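Vasenero Completes Baseline Survey in Enetley and Sison

Apr 19, 2018

Vasenero has completed the baseline survey for its household livelihoods project in Enetley and Sison. Field teams interviewed 500 households, and the data set has been passed to the evaluation unit for cleaning and analysis.

The survey was carried out by 19 enumerators under the direction of Rodel Tan, Monitoring and Evaluation Manager. All enumerators completed training on the revised questionnaire, informed consent and the handling of personal information before they were assigned to a district.

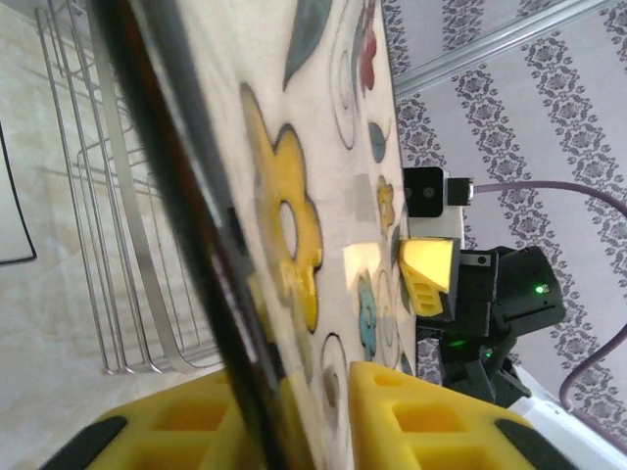
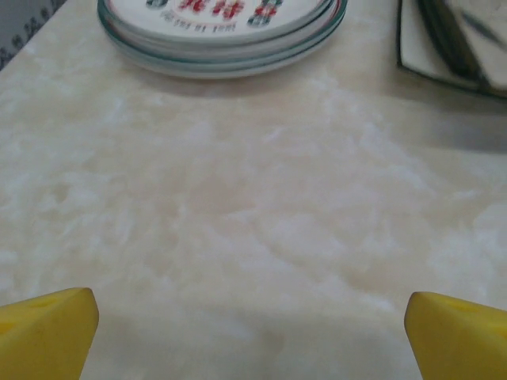 The questionnaire covered household income, food spending, school attendance and access to credit. It contained 56 questions and was tested in Skullelville before the main round began. Several items on seasonal work were reworded after the test, and the section on loans was moved to the end of the interview.

"The baseline gives us a starting point against which every later result will be measured," said Imelda Tan, Director of Programs. "We thank the families who gave their time to answer our questions."

District offices will receive summary tables once the checks are complete. Households that could not be reached during the first visit have been listed separately and will not be replaced in the sample.

A follow-up survey is planned for August and will be extended to up to 1,000 households. Enumerators who took part in the baseline may apply for the follow-up through their district office. New applicants must attend the full training course.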